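### 4.2 Surface and cloth

Folding a knit item is mostly a matter of edges. A shirt or throw that has been dropped in a heap shows very little of its outline, and the first job is to find a piece of hem that can be held without dragging the rest along. In the Skemley set, 157 of the items were knits. They were harder to sort than the woven ones, mainly at the start of the fold. Once two corners were apart the remaining steps differed little between fabrics.

The surface matters too. In our April pilot we used a patterned tablecloth, and pale items were hard to pick out against it. The tablecloth also moved with the clothing whenever a fold was pulled toward the near side. We went over to a plain white top for the main study and left it uncovered. Soft shadows still fall across it, as in Figure 5, but their edges are gradual and were seldom confused with the edge of a garment.

**Figure 5.** The white work surface, with a beige cylinder standing on it. 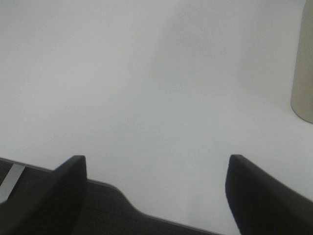 Items were laid out one at a time, in the order given by the Plalora list. No item was ironed first. Those that had been stored folded kept their creases for some time, and a strong old crease tended to decide where the new one went. We tried shaking such items out before each trial, which helped with thin cotton and made almost no difference to heavier knits. Tươi Lưu suggested hanging them overnight. That was done for the last 40 trials only, so we report those separately in Section 5.

Dark items raised a different problem. On a navy or black knit the folds are nearly the same shade as the flat parts, and a layer lying on top of another is easy to miss. The hem was the most useful guide, particularly where its edge was lighter than the body of the cloth. Raters were asked to mark the hem first and only then the folds. With that change, the two raters agreed more often on dark knits, though still less often than on light ones.

We also recorded where each item was held. Corners were preferred over the middle of an edge in both groups. A knit held by a single corner hangs in a long diagonal and stretches a little under its own weight. Heavier pieces were therefore laid down again before the second corner was taken up.

**Figure 6.** Dark navy-purple knit with a lighter hemmed edge, pinched at a lower corner.
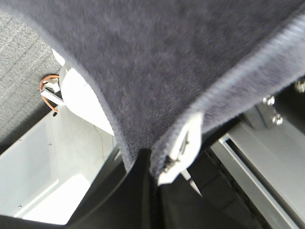

Does holding a knit by one corner spoil the fold? In most trials it had little effect, provided the item was laid flat again and smoothed before folding. Trials in which the smoothing was skipped more often ended with one side longer than the other, and these were scored as incomplete under the rule in Section 3.

Ribbed cuffs and collars were left out of the scoring. They curl inward on their own, and the raters could not agree on what a flat cuff should look like.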